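Pliton Bench Torch, Model 6: review after one season of granulation work
Assunta Cattaneo
12/03/2023

Granulation is the attachment of very small spheres of gold to a gold surface without visible solder. The Etruscan pieces are the usual reference, and anyone who has tried to copy one knows that the limiting factor is heat control. The join forms at a temperature only slightly below the one at which the granules slump into the sheet. A torch intended for this work therefore needs a stable, small, slightly reducing flame, and it needs to hold that flame while the operator is looking at the metal and not at the valves.

The Pliton is a propane and oxygen torch with a fixed handpiece and six interchangeable tips. I bought mine in February from Kakora, paid full price, and have used it on three pairs of disc earrings, a fibula after a seventh-century pattern, and a large number of test plates. My previous torch was a Parisi, now discontinued, and comparisons below are with that.

Build
The body is turned brass with a knurled grip. Weight is well distributed and the hoses leave the handpiece in line with the wrist, so there is little drag when working low over the charcoal. The needle valves are the best part of the tool. They take nearly a full turn from closed to a usable flame, where the Parisi took less than a quarter, and they stay where they are put. The oxygen valve was stiff at first and freed up with use.

The tips are less impressive. Threads on two of the six were rough and had to be chased before they would seat. Tip 1, the smallest, arrived with a burr in the orifice that pulled the flame to the left. Kakora replaced it without argument, but a leak test and a visual check under a loupe should be done on every tip before first use.

Flame
With tips 1 and 2 the flame is quiet and narrow, and can be brought down to a soft reducing cone that doesn't shift granules before the glue has burned off. This is the stage at which most rows are lost. On copper-salt granulation (malachite ground with hide glue, in the traditional manner) I had clean joins on 22 carat sheet from the second plate onward. On 18 carat the window is narrower, and the larger tips put in heat too quickly to be of use.

Tip 3 is a good general size for annealing and for closing bezels. Tips 4 to 6 are for casting quantities of metal. I melted 30 g of scrap with tip 6 and it was adequate, if slower than a dedicated melting torch.

Filigree is another matter. Twisted wire of fine gauge needs a broader, bushier flame than anything the Pliton produces at low pressure, and I went back to a mouth blowpipe and lamp for the long runs on the fibula. Some readers will regard that as the correct method anyway.

Regulators
None are supplied. The manual gives working pressures in one unit only and has no table for natural gas. I used the Gakix pair I already owned. They seat properly on the supplied hoses, although the propane side needed a second turn with the spanner before it stopped weeping. Flashback arrestors are also extra and should be treated as part of the cost.

Documentation
Poor. The exploded diagram shows a washer that isn't present in the tool, and the part number given for spare O-rings, 1487, is for a different handpiece. The correct rings can be had from Kakora if you send them one to match.

Who should buy it
Goldsmiths doing granulation, small bezels and chain will find the valve control worth the money. Those who mostly work in silver should look elsewhere, as silver carries heat away faster than the small tips can supply it, and the large ones are unremarkable. For filigree I can't recommend it at all.

I will add a note on valve wear after another season. The packing nuts have been nipped up once so far - a sixth of a turn on the oxygen side, none on the propane. 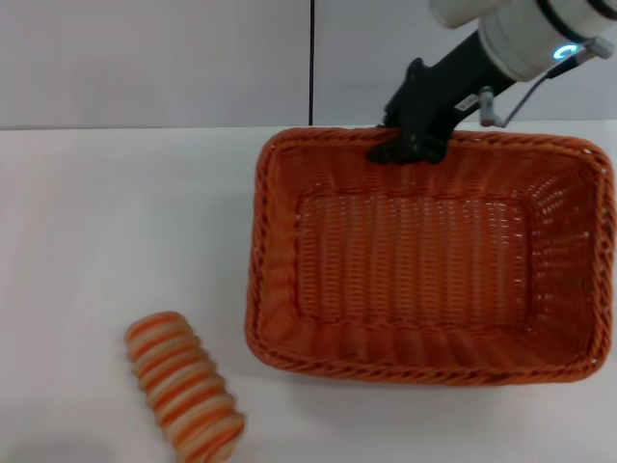
Rectangular woven basket, orange-brown, on a white tabletop.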